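About Flokness

Flokness is a language school above a tire shop. We teach evening and weekend classes to adults who have decided, usually against the advice of their calendars, to learn something hard. The stairs are on the left side of the building. If you can smell rubber, keep going up.

The school was started by Tamunoemi Chukwu, who had spent seven years teaching business English to people who already spoke it better than their bosses. She rented one room, bought 20 folding chairs and put a sign in the window. The first person to come up the stairs wanted his tires rotated. He stayed for the trial lesson and later took two terms of Portuguese, so we count him as our founding student. The tire shop has never sent us a bill for him.

We now teach Portuguese, Spanish, French, Igbo and Korean, plus English for people who need it for work and English for people who need it to argue with their landlord. These turned out to be different courses. The second one has the longer waiting list.

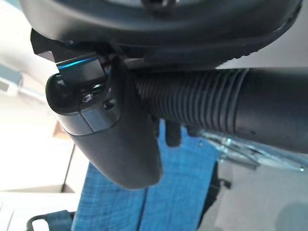
Upstairs at Flokness

How we teach

Classes are small and you will have to talk. We put this near the top because some people arrive hoping to sit at the back and absorb the language like a houseplant. There is no back. The chairs go in a circle, and the teacher remembers who hasn't said anything yet.

We use a textbook called Mekadine, which Tamunoemi wrote over one long February when the heating was out. It has no cartoon families and no one in it goes to the train station to ask when the train leaves. There are chapters on returning a sweater without a receipt, on leaving a party early and on explaining to a doctor that the pain is on the other side. Chapter 12 is about parking. Students complain about chapter 12 and then quote it for years.

Grammar happens on the second evening of each week. We have tried moving it and attendance simply moved with it.

Our levels are called Start, Middle and Stubborn. If you aren't sure which one you are, come in for a placement chat. It takes 20 minutes, there is no written test, and you can't fail it, though a few people have talked themselves down a level out of politeness.

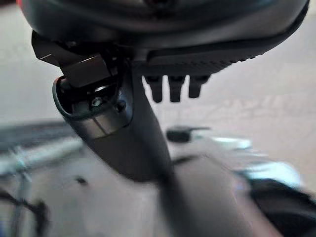 Most terms run ten weeks. If you miss a class, you can make it up in another group at the same level, with a different teacher and a different set of opinions about the subjunctive. If you miss four, we call you. It's a friendly call, in the language you're supposed to be learning, and it goes on until you either come back or conjugate something correctly.

The Hetura evenings

Once a month we hold Hetura, a conversation supper that anyone can join, enrolled or not. You bring a dish and a language. Tables are set by language, except for one where people may speak whatever they like, and that table is always the loudest and always ends up in English. The Nwachukwu bakery down the street sends bread - more than we ask for, and we've stopped pretending to object. The next Hetura is on Oct 25, 2025. Please don't park in front of the tire bays. See chapter 12.

What we don't do

We don't promise fluency in a month. We don't have an app, a mascot or a streak for you to lose. We don't do exam cramming, although we'll happily give you the name of a school that does, and they'll happily take your money.

Fees and finding us

A full term costs $305, book included. You can pay in two parts if you ask at the desk. Former students get the Stubborn level at a discount, on the grounds that they've earned the name.

The desk is open from four in the afternoon on class days. Ring the upper bell. The lower one is for tires.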